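Landisance Shared Stockroom
Minutes of the January meeting, Pennington building, upstairs room

Started 4:10 p.m. Present were both people from the stockroom, one from the front desk, one from purchasing, and the minute taker. Apologies from the Pillness side, who sent their points by email.

1. Minutes of the last meeting
Accepted with one correction. The shelf labels were ordered by the front desk, not by purchasing. The labels came in and are in the second drawer.

2. Soft items and how they are stored
The main business of the meeting. Dark soft pieces have been going back into storage some flat, some folded in half and some rolled, and they take up more room than they should. It was agreed that all of them will be rolled. Pieces that go on the patterned fabric can be rolled there and carried over in one go.
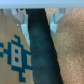 Minutes: Brijesh Mathur

The stockroom asked if dark pieces could be kept apart from light ones. Lint was the complaint. Purchasing said the light ones are fewer and could have their own bin. Agreed. The front desk will clear out the bin that now has packing paper in it.

There was a longer talk about what counts as rolled. A piece that is only bent over at the end tends to open up again in the bin, and the next person has to do it over. The stockroom will write a short note for the wall, no more than five lines, and bring it next time. Pillness asked by email that rubber bands not be used. Agreed, and the bag of bands will go to the mail desk. 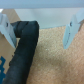 Dark item with its upper end folded over, on a beige surface.

3. Stock list
The list now stands at 194 lines. Of these, 28 have no shelf written next to them. The stockroom will go through the 28 before the next meeting and either give them a place or mark them for removal. Two lines with the same wording were merged during the meeting.

It was asked again why one line says only "Demon". This is the old name for the black bin liners, from before the list was shared. It will be changed to "liners, black".

4. Cabinet and bench
The white cabinet at the back of the bench is to be used for small items only. The front desk has twice found the sliding door shut on a sleeve. Whoever puts something away should check that nothing hangs over the track, and should slide the door all the way.

The cork tops are holding up. No cups on them, including the one on the box with the red, blue and green buttons. A request for a second cabinet was turned down for now. Purchasing had a price of 900 dollars with delivery and thought this too much for one unit. The question can come back once the light bin has been tried.
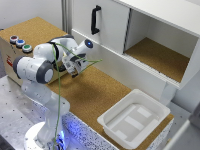 5. Cleaning
The bench will be wiped down at the end of each shift with a dry cloth. Spray is to be used on the white parts only and kept off the cork. The front desk will buy cloths out of petty cash and keep the receipt.

6. Any other business
The stairwell light is still out and has been reported again. Pillness would like the minutes sent as plain text. Agreed.

To do
Wall note on rolling: stockroom
Empty the paper bin: front desk
28 lines without a shelf: stockroom
Cloths: front desk

Closed 5:05 p.m. Next meeting in the same room.

Shares 4 | Comments 0
Contact | © Landisance Shared Stockroom | Back to top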